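Casta Reading Rooms
Progress report to the Grimshaw Fund
December 24, 2023

The reading room at Clindeo has been open to the public since August. The second room, in Ziltmont, is running behind and is covered at the end of this report.

Clindeo is open 36 hours a week, including two evenings. We have issued 239 library cards, most of them to families living within walking distance. Picture books and large-print fiction go out fastest. The local history shelf gets little use, and we plan to move it closer to the door.

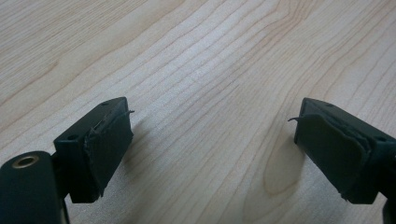 Homework help started later than planned. We had 3 tutors lined up and one withdrew before the first session, so math is offered on one evening only for now. Attendance has been steady among the middle school students and poor among the older ones. We have asked the high school to send out a notice after the break.

Spending is in line with the budget except for heating, where almost all of the yearly amount has been used. The old boiler was serviced and is working, but the contractor expects it to need a new pump. We would like to move money from the printing line to cover this and will send a separate request.

At Ziltmont, the lease is signed but the fire inspection has not been scheduled - the county has a backlog. Shelving and books are in storage until we have a date.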